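Sourdough starter smells like nail polish remover, do I throw it out?

Posted in Kitchen & Baking by Solveig Bråten

I was handed a sourdough starter in August by my sister-in-law, who moved to Flornham and apparently could not take both the starter and the cat. It came in a jar with a strip of tape on the lid that says Siriwan. I assumed this was a brand until she explained it was the starter's name.

It did fine for a few weeks. I fed it every morning, it doubled, I made two loaves that my family ate without complaint and one that they ate with some. Then work got busy and Siriwan went into the back of the fridge behind the pickles. Last Friday I took the lid off and the smell of nail polish remover nearly took my eyebrows with it. There is also a layer of dark gray liquid on top, maybe as deep as my fingernail. No fuzz that I can find, and I did look, with a flashlight and my glasses on.

My questions are:

Is it dead?

If it isn't dead, is it safe?

And how much flour am I supposed to be going through? The sheet that came with it says to feed it 300 grams of flour a day, which seems like a lot for something that lives in a jar and pays no rent. I am buying flour the way other people buy gas.

I would prefer not to tell my sister-in-law I killed it. She asks after it more often than she asks after me.

3 replies

Kulap Kongkaew

Not dead. Hungry. The gray liquid is called hooch and it's what a starter makes when it has run out of food and is sulking. The nail polish smell comes from the same place. Either pour the liquid off or stir it back in. Stirring it in makes the bread more sour, pouring it off makes you feel like you've done something.

What you do worry about is anything pink or orange, streaks or spots, or anything growing hair. If you ever see that, the whole jar goes in the trash, starter, tape, name and all. Don't try to scoop out the bad part. It isn't jam. (I wouldn't do it with jam either.)

As for the 300 grams, whoever wrote that sheet was running a bakery or owned stock in a mill. You can keep a starter perfectly well on a lot less. Here is what I do to bring one back:

Scrape out nearly everything. Keep a spoonful from the middle, away from the crusty bits on the glass.

Put the spoonful in a clean jar with 40 grams of flour and 40 grams of water. Lukewarm water, and if your tap water smells like a swimming pool, let it sit out overnight first.

Stir, put the lid on loose, leave it on the counter.

Do it again twelve hours later, and again twelve hours after that. Throw out all but a spoonful each time. Yes, it feels wasteful. You can put the discard in pancakes until your family asks you to stop.

The first feeding will look like nothing happened. The second one usually looks like nothing happened too, and this is the point where people come back here and post that it's dead. Leave it alone. Somewhere in the third or fourth feeding you get bubbles along the side, and after that it tends to take off.

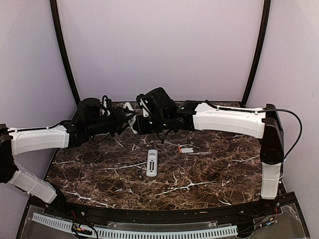 Once it's doubling between feedings for two days straight, bake with it or put it back in the fridge. In the fridge it wants feeding once a week. I do mine when I take the recycling out, so that at least one of the two gets remembered.

A little whole wheat or rye in the first couple of feedings helps a lot. I use half rye and half plain white. Bleached flour will work but it's slower, and you sound like someone who is already short on patience with this jar.

One more thing, put a rubber band around the jar at the level of the starter right after you feed it. Otherwise you will stand there at ten at night trying to remember whether it was that high before. I have had that argument with myself and lost.

Orathai Inthanon

just buy the dry kind from the store, mine was from Sterkano and you add water and its ready in three days. tell your sister in law its the same one. bread is bread

Manee Intarasuk

Kulap's method is right and I'd follow it. I'll add a couple of things from having done this the wrong way first.

Temperature matters more than people let on. My kitchen is cold enough to hang meat in, and for most of one winter I thought I had a bad starter when I had a bad window. Inside the oven with only the light on is a good spot. Put a note on the oven door. I preheated mine once, with a plastic lid, and we ate out for the rest of that week.

Weigh things. I don't care how good your cup measure is. A cup of flour at my house can come out at 147 grams if I sift it or 188 if I dig in with the scoop and pack it down like a sandcastle, and then you wonder why it's soup one day and spackle the next. A cheap scale will do. Mine is a Pivusmont that only turns on if you press the button with real feeling, and it has outlasted two mixers.

Also, once you've got it healthy, make a backup. Smear a thin layer on parchment paper, let it dry until it snaps, crumble it into an envelope and keep it in a drawer. If the live one ever goes, you soak some flakes in warm water, feed it flour, and in a few days you have the same starter again and no awkward phone call. Write on the envelope what it is. Mine said nothing and my husband threw it out, reasonably enough, as an envelope of old skin.

On the safety question, go by what Kulap said about color and fuzz. Vinegar smell is fine, nail polish is fine, beer is fine, old gym sock is borderline but usually clears up after a few feedings. If it smells like something rotting, don't try to save it.

Solveig Bråten wrote back:

Thank you all. Fed it rye this morning and it has done nothing at all, as promised. The rubber band is on. Orathai, I'm keeping your idea in reserve.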